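A mug tree by the sink

Rahel Strebel keeps 3 mug trees in her workroom at Wendside, and none of them has a mug on it. One holds rolls of tape. One is waiting for glue. The last one is the sample she shows to people who ask what she does all day.

Strebel repairs and sells small kitchen goods, most of them bamboo or beech, out of two rooms behind the old Tallasside post office. She started with cutting boards. The mug trees came later, when a café in town closed and she was asked to take a box of them.

"I thought they were silly," she says. "I grew up in a house where cups went in the cupboard upside down. Then I moved into a place with one cupboard, and it had the boiler in it."

Her own kitchen is still small. She has a counter that measures a little under four feet, a two-burner stove and a window that opens onto the stairs. The mug tree stands between the sink and the wall. She says it takes up the same space as a saucer and holds what she and her partner, Arif Fakir, use in a day.

Fakir is less sure about it. He works early and makes coffee before six in the morning, in the dark if he can manage it. "You reach for a cup and you get a peg," he says. "I've knocked it over twice. I bought the heavier mugs and that made it worse."

Strebel says the heavy mugs are the usual problem. A bamboo tree doesn't weigh much, and if all the cups hang on one side it will lean and then go. She tells customers to load the low pegs first and to put the next cup across from the one before it. She also tells them to hang the handle all the way back against the pole. Most people leave it out near the tip, where it is easier to grab.

When one comes in for repair, she lays it on its side on the table and looks at the pegs before anything else. 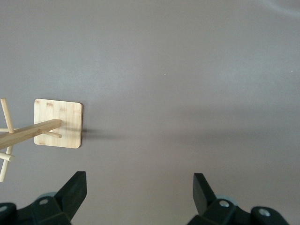 A peg that turns in its hole can usually be saved. She pulls it, scrapes out the old glue with a small round file and sets it again with ordinary wood glue. Then it sits overnight. A peg that has snapped off flush is more work, and she will drill it out only if the pole is sound. She charges the same for both jobs. "People don't know which one they've got until I tell them," she says. "I don't want to have that talk at the counter."

The base gives less trouble. What she sees most is a base that has been left in a puddle next to the sink. Bamboo that stays wet goes gray along the bottom and may start to split. She sands it back and wipes on food-safe oil, two thin coats with a day between them. She doesn't try to sand out the darker marks of the nodes, though she has been asked to. They go all the way through.

She buys some of her new stock from Iltovwood, a small workshop run by Lakmal Barua. He makes racks and stands, and has strong opinions about pegs.

"The angle is the whole thing," Barua says on the phone. "Too flat and the cup slides off when you bump the counter. Too steep and the handle won't go on, so you push, and now you're pushing on the glue." He tests a new design with the ugliest mug in his shop, a wide one with a thick square handle. If that one hangs, he says, anything will.

Last May he changed to a slightly wider base, and Strebel has had fewer of his trees back since then. She keeps the returns in a notebook. The notebook goes back to the first cutting board and has 1,724 entries in it, numbered by hand. She estimates that about 200 of those are mug trees.

I asked her what she would tell someone buying one for the first time. She said to bring a mug to the store, the one they use most, and hang it. She said to check the gap between the lowest peg and the base, as a tall mug can end up resting on the bottom. And she said to wash it by hand. The dishwasher loosens everything.

She is not trying to talk anybody into one. Her neighbor Karthik Sivakumar hung his cups from hooks under a shelf, and she thinks that is the better answer if you have a shelf and permission to drill into it. She rents, and she doesn't have either.

Fakir has asked for a change at home. He would like the tree moved to the other side of the sink, away from the coffee pot. Strebel says the dish rack is there. They have been discussing it since the winter.

The workroom is open to customers in the afternoon, from one until five. Repairs are usually ready in three days, a little longer if the base needs oil.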